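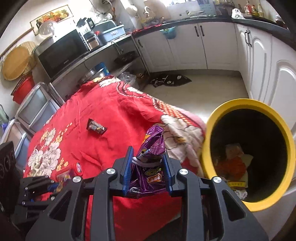 Issue 14, page 3

Clearing up after the snack table

The trouble with putting out a snack table is that people take you at your word. By the end of the tasting evening the red floral cloth had vanished under wrappers, and I was left with the job of finding it again.

I have views on this now. The first is that the bin should come to the table. Carrying rubbish across a room a fistful at a time is how you end up with bits of it in the hall. Park the bin at the table's edge, lid off, and work towards it.

The second is to start with the big crumpled bags. They take up the most room and make you feel you have achieved something. The little wrappers, the sort with serrated ends, can wait. They will hide in the folds of the cloth anyway, and among printed blossoms they are remarkably hard to spot. Geetha Rai once shook out a cloth after one of our evenings and was still finding Gristo papers behind the radiator in October.

Third, squash things down as you go. A bin full of crisp packets is mostly air - you think you need a new liner when what you need is a firm hand.
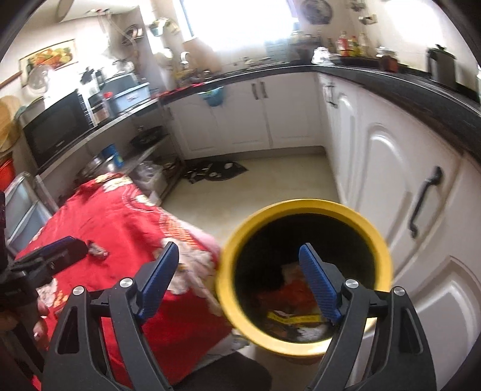

Wrappers in the yellow bin, kitchen beyond.

As for the food itself, the Kulell biscuits went first and the Sumetti crackers went last, as they always do. Barbieri wafers divided opinion. I had six and remain undecided.

The next evening is on March 12, 2026, in the same kitchen. Bring something to share, preferably in one large packet and not in thirty small ones. If you do bring the small ones, please stay behind afterwards. I will show you where the bin is.

Cloths for the wash should go to Geetha, shaken out first - outdoors, please.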